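Tulta User Guide
Section 4. Setting up the overtime and minimum wage check
Last changed May 27, 2025

With the wage check, Tulta compares the hours in your time sheets with the pay that was given for them. It shows you each line where a worker received less than the hourly floor, or where overtime hours were paid at the normal rate. It does not change any payment. The correction is always made by you, in your payroll program.

Before you start, please finish Section 3 (Adding workers and jobs). If a worker has no job, the check will skip this worker and write "No job" in the report.

What you need

A Tulta account with the role Manager or Owner.
The time sheets for at least one complete pay period, saved as a CSV file.
The pay list for the same period. It can be a CSV file or you can type it by hand.
The hourly floor for every place where your people work. Ask your local labor office if you are not sure which one is valid for you. Tulta does not fill in this value.

4.1 Create a wage area

A wage area is a place with its own hourly floor. Many employers have only one. If you have workshops in two towns with different rules, you need two areas.

1. Open Settings and choose Wage areas.
2. Press New area.
3. Type a name. The name appears on the printed report, so use one that the workers also understand. In the pictures of the menus in our older guides the areas are named Ikdale and Madham, and we keep these names in the steps below.
4. In the field Hourly floor, type the amount with a point for the cents. If the floor in Ikdale is 16 dollars, you can type 16 or 16.00.
5. In the field Valid from, choose the first day on which this floor must be paid.
6. Press Save.

Note: Do not write over an old floor when a new one comes. Open the area, press Add next floor and give the new date. Tulta then uses the old floor for the older time sheets and the new floor from its date. If you write over the old value, all your past reports will be calculated again with the wrong number.

Note: A floor can start in the middle of a pay period. In this case the report shows two lines for the same worker, one for the days before and one for the days after.

4.2 Choose the overtime rule

1. In the same area, open the tab Overtime.
2. Choose Weekly, Daily, or Both. With Both, an hour which is over the daily limit and also over the weekly limit is counted one time only.
3. Type the limit in hours.
4. Type the factor. For time and a half the factor is 1.5. Do not type 150.
5. Choose the day on which your work week begins. It must be the same day as in your payroll program. When the two are different, the overtime is put into the wrong week and the report will show mistakes which do not exist.
6. Press Save.

Caution: Some workers are exempt from overtime and some are not. Tulta cannot decide it from the job title. Open each worker, go to Pay and set the switch Overtime applies to On or Off. For a new worker the switch is On.

4.3 Import the time sheets

1. Open Hours and press Import.
2. Choose the CSV file. The file can have up to 1000 rows. For a longer file, divide it at the end of a week and import the parts one after the other.
3. Tulta shows the first rows and asks you to match the columns. Worker number, Date, Start and End are required. Break is optional.
4. Check the format of the date carefully. When the day and the month are exchanged, Tulta will accept the file without a warning for all days up to the twelfth.
5. Press Import now and wait until the bar is full. Do not close the window during this time.

If minutes are written as decimals in your file (7.5 for seven and a half hours), select Hours as decimals before step 5. If minutes are written with a colon (7:30), leave it empty. The end time must stay between 00 and 59 in the minutes part. A value such as 16:60 stops the import and the row number is shown in red. 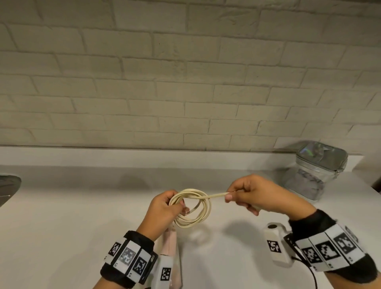
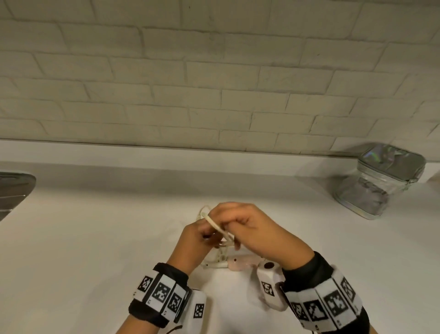
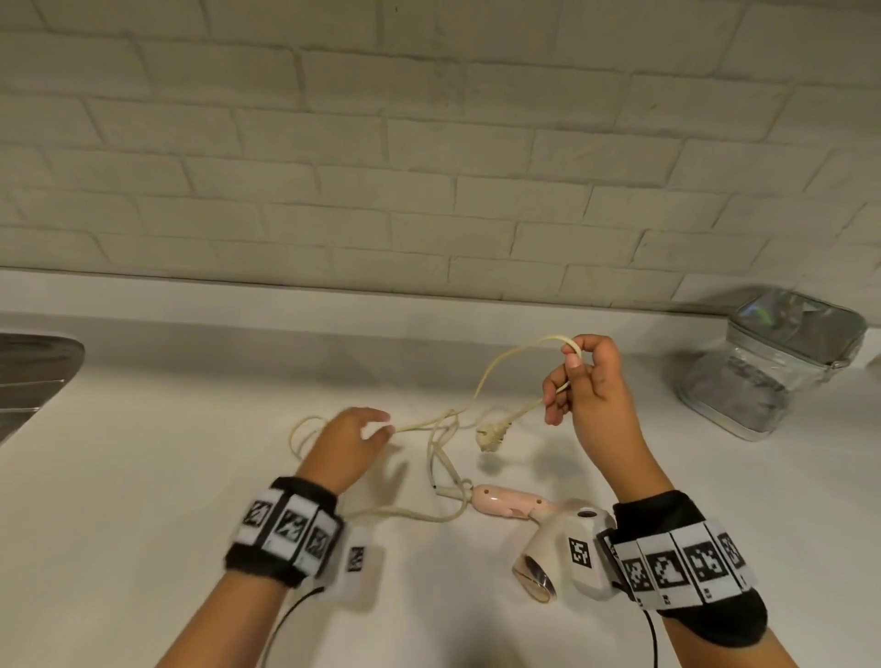 Hands and a light-colored cord over a white work surface.

4.4 Import or type the pay list

The pay list says how much each worker received for the period before taxes. Use the gross amount. With the net amount, almost every worker will appear to be below the floor.

To import:

1. Open Pay and press Import.
2. Choose the file and match the columns Worker number, Period start, Period end, and Gross pay.
3. If your file has the overtime pay in its own column, match it to Overtime pay. The report is then more exact.
4. Press Import now.

To type by hand:

1. Open Pay and press New line.
2. Choose the worker from the list.
3. Type the gross pay and, if you have it, the overtime pay.
4. Press Enter to go to the next worker.

Tips, bonuses and paid leave have their own fields. Please do not add them to the gross pay field. Whether tips may be counted toward the floor depends on the rules of your place, and you decide it in the wage area under Tips. The first setting is Do not count.

Note: Piece rate workers also must have hours. Type what they earned for the pieces as gross pay and import the hours as usual. Tulta divides the one by the other and compares the result with the floor.

4.5 Run the check

1. Open Reports and choose Wage check.
2. Choose the pay period.
3. Choose one area or All areas.
4. Select Include workers who left, if you want to see them also. We recommend it for the first check.
5. Press Run.

For a file with 149 workers the check needs nearly one minute. You can open other pages while it is running. When it is ready, a small blue mark appears beside Reports.

4.6 Read the result

Each worker has one of these marks:

OK: The pay is at the floor or above it, and the overtime pay fits the hours.
Below floor: The gross pay divided by the hours is less than the floor. The missing amount stands at the end of the line.
Overtime short: There are overtime hours, but the factor was not fully paid.
Check hours: A day has no end time, or two shifts overlap. Tulta makes no calculation for this worker until the hours are repaired.
No job: See Section 3.

Click the line to see every day separately. The days with overtime have a gray background. If you do not agree with a result, look first at the breaks. An unpaid break which was not entered makes the day longer and the hourly pay lower, and we find it in most of the questions that come to our help desk.

A difference of less than one cent per hour is treated as rounding and is shown as OK. You can change it under Settings, Rounding.

4.7 Workers who work in two areas

Sometimes a person works in Madham on some days and in Ikdale on the others. You can choose how Tulta handles these days.

1. Open the worker and go to Areas.
2. Press Add second area.
3. Choose By shift if your time sheets have a column with the place. Choose By weekday if the person always goes to the same place on the same day.
4. For By shift, match the column Place at the next import. The names must be written exactly as in your wage areas, with capital letters.

Caution: Without one of these choices, Tulta uses the first area for all days. If the first area has the lower floor, the report can show OK for a worker who should have received more.

4.8 Save and share the report

1. Press Export in the open report.
2. Choose PDF for printing or CSV for your own calculations.
3. To give one worker only his or her own lines, open the line and press Export single. The names and pay of other workers are not in this file.

The reports are kept in your account until you delete them. In many places an employer must keep pay records for several years, so please ask before you delete.

Problems and what to do

The Run button is gray. The period has hours but no pay list, or a pay list but no hours. Import the missing part.

All workers have the mark Below floor. Look if net pay was imported, or if the period in the pay list is shorter than in the time sheets.

The totals for February are too high. The same file was perhaps imported two times. Open Hours, History, and press Undo beside the second import.

An older report from Marty cannot be opened. Marty was the name of the program before version 2, and its reports must be converted first. The steps for it are in Section 9 (Converting old files).

Continue with Section 5, Wage steps and yearly raises.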